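Relatório de progresso ao Fundo Laletti
Projeto Clorari: horários, transporte e retenção de pessoal na zona industrial de Husville

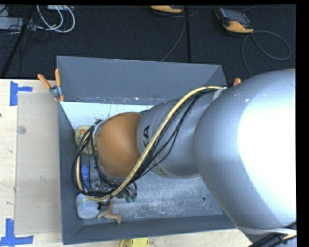 Braço robótico sobre uma caixa cinzenta aberta, em mesa de madeira clara.

Data: 3 de junho de 2020
Preparado por: Ilari Savolainen
Revisto por: Unathi Ndlovu

1. Situação geral

O presente relatório refere-se ao mês de maio e dá seguimento ao que foi enviado anteriormente. O projeto estuda por que razão os trabalhadores novos das pequenas empresas de Husville deixam o emprego nos primeiros meses, e de que maneira o transporte e os horários influenciam essa decisão. O trabalho avançou conforme o plano na parte das entrevistas. Na parte dos dados de transporte estamos atrasados, e explico o motivo no ponto 3.

2. Entrevistas

Foram concluídas 47 entrevistas com trabalhadores, todas por telefone. Inicialmente tínhamos previsto fazê-las presencialmente, nas próprias empresas, mas isso não foi possível nesta primavera. A Venla Laaksonen adaptou o guião para a conversa telefónica: retirou as perguntas com cartões e encurtou a parte sobre o agregado familiar. As conversas duraram cerca de 12 minutos mais do que esperávamos, sobretudo quando se falava do percurso entre casa e trabalho.

O tema mais repetido é o turno que começa antes do primeiro autocarro. Vários entrevistados dependem da boleia de um colega e, quando esse colega muda de turno ou sai da empresa, ficam sem solução. Também apareceu com frequência a questão do horário comunicado tarde, às vezes na véspera. Os salários foram mencionados, mas menos do que eu pensava no princípio. Peço que esta observação seja lida com prudência, porque a codificação das respostas ainda não terminou.

Uma entrevistada disse que gostava do serviço e da chefia, e que saiu apenas porque a creche abria uma hora depois do início do seu turno. Casos parecidos surgiram noutras conversas e vamos criar para eles uma categoria própria.

3. Dados de transporte

A transportadora Räsänen aceitou fornecer os registos de passageiros das duas linhas que servem a zona. Recebemos a primeira linha em maio. O ficheiro da segunda veio com as paragens identificadas por um código antigo, que não corresponde ao mapa atual, e o Kamol Klinhom está a refazer a correspondência à mão. É um trabalho lento. Conto que esteja pronto até à próxima reunião de acompanhamento, mas não o posso garantir.

Enquanto isso, o mapa dos tempos de percurso foi feito somente com os horários publicados. Ele serve para uma primeira leitura e não deve ser ainda distribuído fora do projeto.

4. Contacto com as empresas

Seis empresas continuam a participar. Duas pediram para suspender a colaboração até ao outono, por falta de pessoal administrativo. Mantivemos o contacto com ambas e os dados já recolhidos podem ser usados, conforme confirmaram por escrito.

5. Orçamento

As despesas de deslocação ficaram muito abaixo do previsto. Em contrapartida, gastámos mais em transcrição, visto que a qualidade do som por telefone obriga a uma segunda revisão. O Vignesh Gounder preparou o mapa de despesas, que segue em anexo. Solicitamos autorização para transferir o saldo das deslocações para a rubrica de transcrição. O valor total do projeto não se altera.

6. Próximos passos

Terminar a codificação das entrevistas (Venla Laaksonen).
Concluir a correspondência das paragens e atualizar o mapa (Kamol Klinhom).
Enviar às empresas participantes um resumo curto, sem nomes de trabalhadores.
Preparar com Unathi Ndlovu a proposta de um horário de turno ajustado ao primeiro autocarro, para ser discutida com a Räsänen.

Agradecemos uma resposta ao pedido do ponto 5 logo que seja possível, pois a fatura seguinte da transcrição depende dela.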